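Trikholm shared workshop opens its doors on a two-armed wardrobe helper

For immediate release, 04/11/2018

The members of the Trikholm shared workshop are very pleased to invite neighbours, friends and anyone who has ever sighed at a basket of clean washing to come and meet Nusska, a two-armed robot that has been growing on a bench at the back of our building since February. It is a home build in every sense of the word, put together in evenings and at weekends by people who mostly have other jobs, and we think it has now reached the stage where it deserves some visitors.

Nusska began, as a good many of our projects do, with a conversation over the kettle. One of our members had been trying to find something for a pair of small robot arms to do, another had come in grumbling about hanging up the children's clothes, and by the time the tea had gone cold there was a sketch on the back of a delivery note. Cloth is a hard thing for a machine. A block of wood keeps its shape wherever you put it down, but a skirt or a blouse falls differently every time, and the arm has to find an edge worth holding before it can do anything useful at all. That was exactly what made everybody want to have a go.

The arms are mounted on a long aluminium rail, and finding the right places for them has probably taken up more of our time than any other part of the work. Set them too close together and the elbows get in each other's way. Set them too far apart and neither can reach the middle of the rack comfortably. We moved the brackets, tightened everything, ran the same few movements, and then moved the brackets again, and there are members who can now do this with their eyes shut (we would rather they didn't).
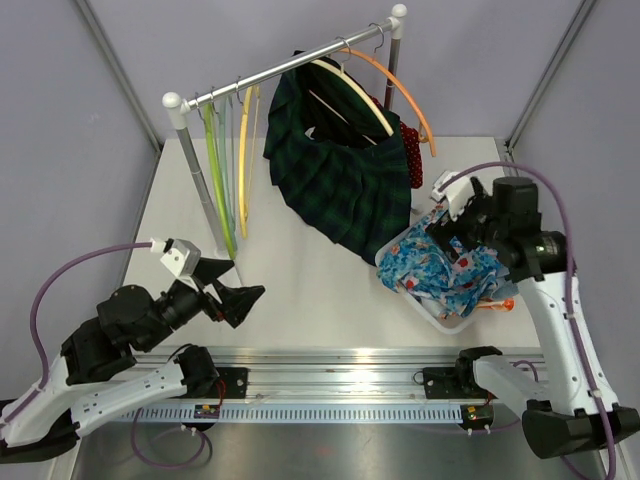 Wiring came next, and it was a longer job than we had bargained for. Each arm carries its own cable from the wrist back down to the base, and a cable that looks perfectly tidy while the arm is resting can pull tight the moment it stretches out. We left generous loops in the end and have been much happier for it, though we do still argue about how generous a loop ought to be. The purple cable was bought as one big reel, so there will be more of it in future projects whether they need it or not.

For practice we use a small clothing rack and ordinary plastic hangers in several colours, together with real garments and a white plastic basket. The bright colours are a great help when you are trying to explain to someone across the room which hanger you mean. Patterned clothes have been welcome too, and we have had tartan, polka dots and flowers on the bench, all of it kindly lent or handed over by members clearing out their cupboards. If you have outgrown children's clothes that you would like to pass on, please do bring them along.

The project has been helped along by two local firms. Panano let us have offcuts for the enclosure and were wonderfully patient about our changing measurements, and Nwachukwu lent us a proper workbench and a set of tools for as long as we need them. All the other costs have come out of the members' project tin, into which 60 of us put a little each month. We are grateful to every one of them, including those who have made it plain that they would have preferred a new bandsaw.

There is still plenty left to do. Nusska works slowly, and it is particular about where the basket stands. Getting a garment neatly onto a hanger is the job we are busiest with at the moment, and we would love to hear from anyone who sews, has worked in a clothes shop, or simply has firm opinions on how a pleated skirt should be held. No knowledge of programming is needed for that sort of help – you would be surprised how much of our time goes on talking about waistbands.

The open evening is free and there is room for 50 visitors at a time, with tea and cake served in the front room. Children are welcome with a grown-up. We shall run short demonstrations through the evening, and members will be on hand to talk about the build and to show the drawings, which visitors are free to copy and take home.

To ask for a place, or to find out about joining the workshop, please call in at the front desk during opening hours or write to us at Trikholm Shared Workshop, Unit 406.

Ends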